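Robot Learning Practical
Handout 4: Collecting demonstrations
Course notes by Ailsa Rennie. Lab sessions run by Archie Laing and Greer MacLeish.

Last week covered what a policy does with its training data. This handout covers where the data comes from. By the end of the session each group should have a small set of demonstrations for a tabletop task, recorded by teleoperation, labeled, and checked well enough that another group could train on it without asking you questions.

4.1 What counts as a demonstration

A demonstration is one complete run of a task by a human operator moving the arm. We also call it an episode. It has a start, an end, an instruction in plain words, and a time-stamped record of three things: the camera images, the joint positions, and the gripper command. If any of the three is missing, the episode can't be used in this course, even if the motion was good.

The start is the moment the operator begins to move from the home pose. The end is the moment the gripper is clear of the object and the arm has stopped. Long pauses at either end are a common problem. A policy trained on episodes that begin with several seconds of stillness often learns to sit still, and you will spend Handout 6 wondering why.

4.2 The task family

We use cups and cubes. The objects are cheap, they survive being dropped, and the instructions are easy to write without ambiguity, or at least easier than for most household objects. Typical instructions are:

Put a red cube in the red cup.
Put the dark blue cube in the blue cup.
Move the red cup to the left of the blue cup.

Note the article in the first one. When there are two red cubes on the table, "the red cube" does not say which one is meant. Write "a red cube" if either will do, or name the position, as in "the red cube nearest the red cup". Greer will send back any instruction that a person standing at the table could not follow.

4.3 Setting the start state

Most of the value in a small dataset comes from how the start states vary. If the cups are always in the same place, the policy can ignore the images and replay an average motion. It will look fine in your own tests and fail as soon as someone moves a cup.

Before each episode, change at least one of the following: the position of a cup, the position of a cube, or which object is nearer the gripper. Keep both cups upright unless your task sheet says otherwise. Do not arrange the objects in tidy rows. People do this without noticing.

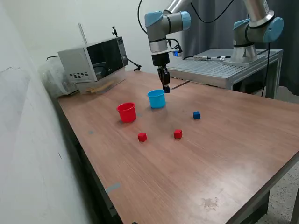

Leave the background alone during a session. Things that stay put between episodes are harmless as long as they stay put in the test as well, and we vary them on purpose in Handout 7. Moving something behind the workspace halfway through gives you two small datasets with a hidden difference between them, and the log will not tell you where the change happened.

Similar colors need some care. The light blue cup and the navy cube are both "blue" to most people, so write "dark blue" for the cube every time. Be consistent across the whole group. One spelling, one name per object.

4.4 Operating the arm

Move at a steady pace. Beginners tend to rush the approach and then make many small corrections just above the object. The corrections end up in the data along with everything else. Approach from above with the fingers pointing down, stop, lower, close, lift. If you miss a grasp, open the gripper, go up, and try again in the same episode. One clean recovery is useful to the policy. Three failed grasps in a row are not – discard the episode and start over.

Swap operators every 15 episodes. This is partly to rest your hands, and partly because each person has habits, such as always coming in from the left, that a policy will copy.

4.5 Labeling and logging

We use Skallix for recording and Lirkell for review. Skallix writes the episode file; you type the instruction before you start, and mark success or failure when you stop. Mark what happened, including when it was nearly right. A cube resting on the rim of the cup is a failure.

Keep failures in a separate folder. Do not delete them. Ruairi MacRitchie's section on reward models uses them later in the course, and last year's groups had thrown most of theirs away.

4.6 How much is enough

Last year's class set, Covik, had 1378 episodes recorded. After review 847 were kept. The main reasons for rejection were dropped camera frames, a wrong or vague instruction, and operators' hands in view while objects were being reset. All of these can be caught at the time of recording if one person watches the camera feed while the other drives.

Your group's target is 41 accepted episodes. Plan to record more than that.

4.7 To hand in

1. The episode folder, with failures kept separately.
2. One page describing how you varied the start states, with a sketch of the table seen from above and the cup positions marked.
3. A list of every object name used in your instructions.

Copy the folder to the Cruickshank drive under your group name. Alistair Innes has the login details. Check that the files open from the drive before you delete anything from the lab machine.

Reading for next time: the course notes on action chunking, sections 1 to 3. Section 4 is optional.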